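How to Clean the Dust from an Old Desktop Computer

If your computer becomes loud in the evening, or it switches off when the room is warm, please look first for dust before you pay for a repair. I clean mine every September, when the windows stay closed again and the heating is not yet on. The work takes an hour if you are not in a hurry.

What you need: a soft brush, 50 mm wide or smaller, a can of compressed air, a screwdriver with a cross tip, a few cotton swabs, and a small jar for the screws. I use a Bühler jam jar with the lid, after I once searched for a screw on my knees under the whole table.

Shut down the computer in the normal way. Then pull the power cord out of the wall and press the power button for a few seconds, so that the rest of the electricity goes away. Before you unplug the other cables, put a piece of tape on each one and write on it where it belongs.

Lay the tower on its side on a firm table with good light. Kitchen tables are fine, but take away the tablecloth. On most towers you remove two screws at the back and then slide the panel toward you. If it does not move, do not use force, look for a third screw or a small latch.

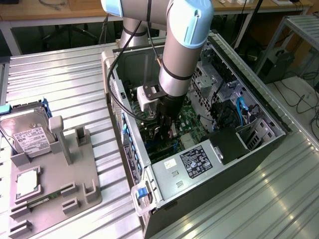
Touch bare metal of the case with your hand before you touch anything inside, and do this again each time you come back from another room. Wool sweaters are not good for this work. Cotton is better.

Start with the brush at the highest places and go down. Hold each fan still with one finger while you blow air on it, because a fan which spins too fast can be damaged. Keep the can upright and give short pushes. From a tilted can comes sometimes a cold liquid, and you do not want it on the board.

Never open the power supply. Blow only through its grille from outside.

A vacuum cleaner is for the floor afterwards. My neighbor in Horkau, Elfriede Hauser, always used hers directly inside the case, and for many years it went well, but I would not recommend it. The plastic nozzle can make static electricity.

Front filters of foam can be washed with lukewarm water and one drop of dish soap. Let them dry until the next day. A damp filter must not go back in.

When all is closed again, connect the cables after your tape labels and listen to the first start. A scratching noise means that a cable touches a fan. Switch off, unplug, open once more and move the cable to the side.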